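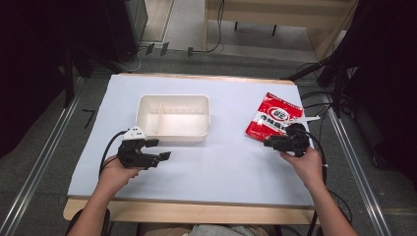 A white tray and a red snack bag on a paper-covered table.

Variety night Nudetti is coming back to the Filora, two years after the last one. Doors at 7, show at 7:30, Fri 13 March. Tickets went up Monday morning and the balcony was gone by lunch.

Tormod Granström hosts again. Same brown suit, he says, let out a little. The bill so far - juggling duo Zokis, a ventriloquist still to be named, the Nazarenko family band and a tap class from across the river that got the biggest hand last time. Two more acts to be added, one of them maybe a magician. Maybe not. "I have asked a magician," Granström said. "He has not called back."

The Filora seats 443 with the balcony open, and it will be open. New carpet on the stairs, finally. 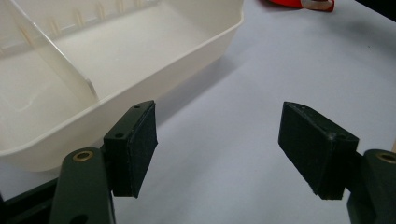

Joar Vik is running the music and has put togther a five-piece house band, up from a piano and a drum machine. They play people on, play people off, and get one number to themselves after the intermission. Vik wouldn't say which. Rehearsals are Sunday afternoons, closed to the public, although the side door was open last week and you could hear the trumpet from the bus stop.

The sign-up spot is back too. Anyone can put a name on the sheet in the lobby before the show, and two names get pulled for three minutes each. No fire, no animals. Last time it was a man who whistled opera and a very long joke about a ferry.

Seats are unreserved downstairs. Bring cash for the coat check, the card reader is still out. Box office open weekdays noon to 5, and an hour before curtian on the night. If it sells well Granström wants to do another in November.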